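Dokthorpe Working Group on Automation in Household and Shop-Floor Tasks
Minutes of the April meeting

Chair: Océane Lemieux
Minutes: Maëlle Marchand

1. Minutes of the previous meeting
Agreed as a correct record, subject to the spelling of Nulletari in item 4.

2. Progress on chores
Ms Marchand presented the results to date. The group now holds 482 recorded attempts covering 12 chores. Picking up and setting down small rigid items was judged close to acceptable for shelf work. Folding, wiping and the sorting of mixed cutlery were not. Members noted that the machine remained slower than a new member of staff in every chore tried.

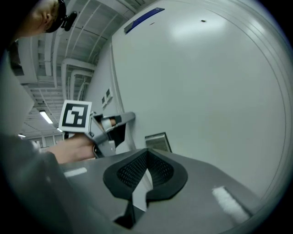

Ms Lemieux asked whether good results with simple items could be taken as a guide to stock handling at Ovonau. Ms Marchand advised against it. Goods at Ovonau arrive in soft packaging, and nearly 19 per cent of the lines are in bags. It was agreed that no statement on readiness would be made to the stores until bagged goods had been tried.

3. Household trials
The Arsenault report was received. Its finding that unloading a dishwasher could be left to a machine was not accepted, as a person had stood by throughout. The authors will be asked how often that person stepped in.

4. Nulletari proposal
Deferred. Costs for the second site were not available.

5. Actions
MM to draw up a list of bagged goods for trial.
OL to write to the authors of the Arsenault report.

Next meeting: Monday, 3 pm, same room.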